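Folding and Storing Jeans So They Stay Flat

Jeans take up more room than anything else in most dressers, and they are the one thing people tend to fold in a hurry. These are the habits that have worked in our house for years, in a bedroom with one closet and a dresser from Umico with shallow drawers. If your drawers are deeper, you can skip the part about rolling.

Sort before you fold

Empty the basket onto the bed and pull out the jeans first. They are heavy, and whatever sits under them picks up creases. T-shirts and other thin knits go in a separate pile at the head of the bed, where you can spread them out while you deal with the rest. Turn everything right side out now. Check the pockets too, even after washing.

Feel the waistband and the inside of the pockets before you go any further. Those spots dry last. If either one is still damp, hang the jeans over a chair back for an hour or two and fold the rest of the load in the meantime.

Smooth the legs

Lay the jeans flat and pull gently on each side seam from the waist to the hem. Denim often puckers along the seam after a wash, and a firm pull gets most of it out. Then run your palm down the leg from top to bottom. Do one leg, then the other. It takes less than a minute and saves ironing later.

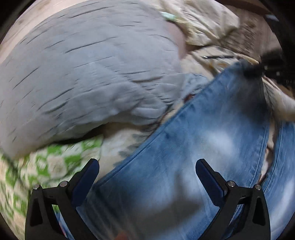

Soft fabrics need a different touch. A gray jersey top that has come out full of small creases should be shaken hard two or three times, held by the shoulders, then laid out and smoothed from the center toward the edges. Don't pull on the hem of a knit the way you would on denim. It stretches and it stays stretched.

The basic fold

1. Put one leg on top of the other, with the back pockets facing out.
2. Tuck the pointed part of the seat in so the edge is straight.
3. Bring the hems up to just below the waistband.
4. Fold in half again, or in thirds for a shallow drawer.

Stand the folded jeans on edge, like files, with the fold facing up. You can see every pair and take one out without disturbing the others. Our drawer holds nine pairs this way. Stacked flat, it held six.

If they won't stand up, the fold is too loose. Press the air out with your forearm and try again. Very thin or stretchy jeans may never stand by themselves — roll those from the waist down and put them at the end of the row.

Faded pairs and dark pairs

Keep new dark jeans away from light-colored clothes for the first few washes, in the drawer as well as in the machine. The dye can rub off on a pale shirt. Old faded pairs can go next to anything. Washing inside out in cold water slows the fading, and so does washing less often. I usually get three or four wears between washes.

Shelves

On an open shelf, stack jeans flat with the folded edge to the front and stop at five pairs. Taller stacks lean. We tried a set of Hoxha shelf dividers, the 23 cm ones, and they do keep the stacks upright, though a bookend does the same job.

Putting away for the season

In October I move the lightweight pairs to a box under the bed. They have to be clean and fully dry, or they will smell musty by spring. Put the heaviest on the bottom and the thin tops last. Write the contents on the short end of the box, the end you see when you look under the bed.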